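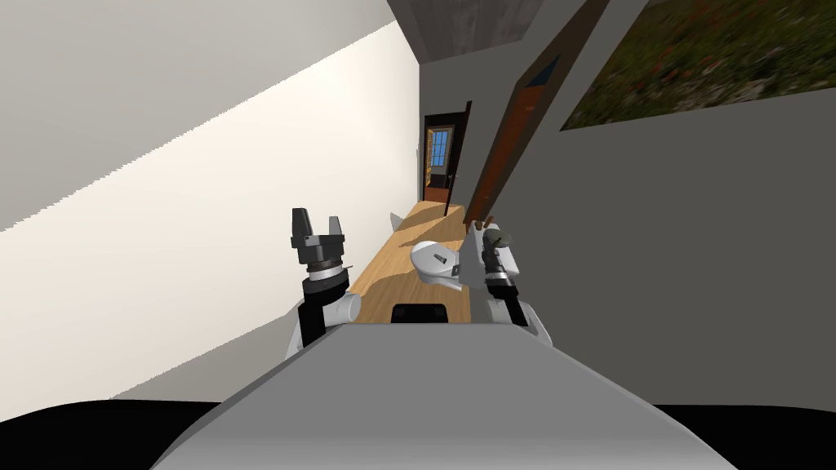 Tenstead library to stay open until 8pm from October

May 30, 2023

Tenstead Library will open later on four evenings a week from October, after the town council agreed to pay for extra staff hours.

The building in Odier Street now closes at 5pm. Under the new timetable it will stay open until 8pm on four evenings, with Saturday morning hours left as they are.

The change follows a survey carried out over the winter, which drew 800 replies. Longer evening opening was the most common request, ahead of more parking and a wider choice of large print books. Several people who work outside the town said they had let their cards lapse as they could not get back before the doors shut.

Library manager Nerys Llewellyn said the new hours would be tried for a year.

"We have parents who want to come in with their children after tea, and students who need a quiet table in the evening," she said. "At the moment we are putting the lights out just as they get off the bus."

The library lent 3468 items last month, including audiobooks and jigsaws. Staff expect the evening sessions to be busiest in the run-up to school exams.

Two part-time posts will be advertised over the summer. Applicants do not need a library qualification, but must be able to work at least two evenings a week.

The upstairs reading room will close for part of August so that the carpet can be replaced and new desk lamps fitted. The work is being done by Willance, a building firm based in the town. Newspapers and the local history shelves will move downstairs while it goes on. The photocopier will be out of use for the first week.

The Sotiropoulos collection of old maps, given to the library by a local family, can be seen by appointment only during that time. It has 400 sheets, most of them covering the valley and the former railway line.

Books due back while the reading room is closed can be returned to the front desk as usual, or through the box beside the main entrance. Cards that have lapsed can be renewed free of charge at the desk with proof of address.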